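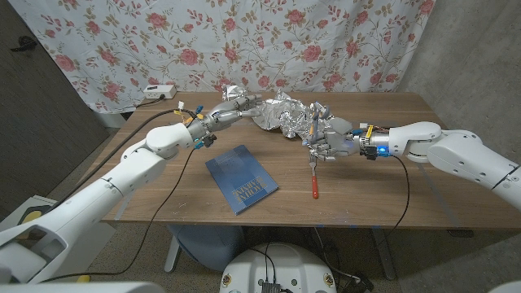

1/ Rose care thread! Spring is here in Perketmont, the buds are fattening up and I have been out there every morning in my slippers. So let's talk roses.

2/ First, a confession: I planted my climber in November, in the rain, with the ground half frozen, and was sure I'd killed it. It's now 90 inches tall. Bare-root roses are tougher than they look -- soak the roots overnight, dig the hole wider than you think, and go!

3/ Feeding. I do it 2 times a season, once when the leaves open and once after the first big bloom. I used to feed every time I walked past (oops) and got gorgeous leaves and hardly any flowers.

4/ Climbers want to be tied sideways! Straight up gives you a few blooms at the very top where only the pigeons can enjoy them. Bend the long canes out along the fence while they're young and bendy, and you get flowers all the way along. I use soft garden twine in loose loops.

5/ My favorite is still the old pink one I got as a cutting from the Pastcombe plant swap. No label, no name, smells like raspberries and tea. I've asked at every nursery in Sunness and got a different answer each time, so if you're good at naming old roses PLEASE get in touch.

6/ Aphids: spray them off with the hose, early in the day. Do it again tomorrow. Then the ladybugs show up and you can put your feet up for a while.

7/ Black spot: pick up the fallen leaves, water at the base, and leave some air between plants. Mine are 2 feet from the wall now and so much happier than when they were squashed up against it.

8/ Somebody asked how many blooms I had last year. I kept a tally on the shed door and it came to 272 off the one climber!! I'm still amazed every time I see that number.

9/ Paquette Gardens has bare-root leftovers in buckets by the gate. A bit late for planting them, but I took one home anyway and it already has red shoots on it.

10/ Tell me what you're growing! Next thread will be cuttings, with my potato method and all the ones that rotted.

28 April 2020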